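Cindgate Facilities Service Desk
Ticket 153: Intermittent loss of heating, second floor
Status: Pending parts
Opened: 27/08/2022
Reported by: Zübeyde Ertürk
Assigned to: Eylül Oral

Summary
The heating zone serving the second floor fails to start on the morning schedule. The wall thermostat displays error 6 and must be reset by hand. Other zones are unaffected.

Actions taken
The Zovden thermostat was restarted and its schedule re-entered. The error returned the next morning.
Supply voltage at the zone controller was measured at 230 V and is within limits.
The zone valve was operated manually and moved freely in both directions. The end switch did not close consistently.
Wiring between the valve and the controller was checked against the Dasen installation drawing. No faults were found.

Assessment
The end switch in the valve actuator is the probable cause. A replacement actuator has been requested from Tekin. Until it is fitted, the zone is to be left in manual mode at the controller, and occupants are asked not to adjust the thermostat.

Attachment 1: Second floor 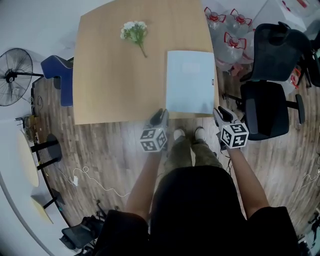 Zübeyde Ertürk replied that manual mode was acceptable for the present, but asked that the new actuator be fitted before October and that the morning schedule be tested on 2 consecutive days before the ticket is closed. Request noted. Target date to be confirmed on receipt of the part.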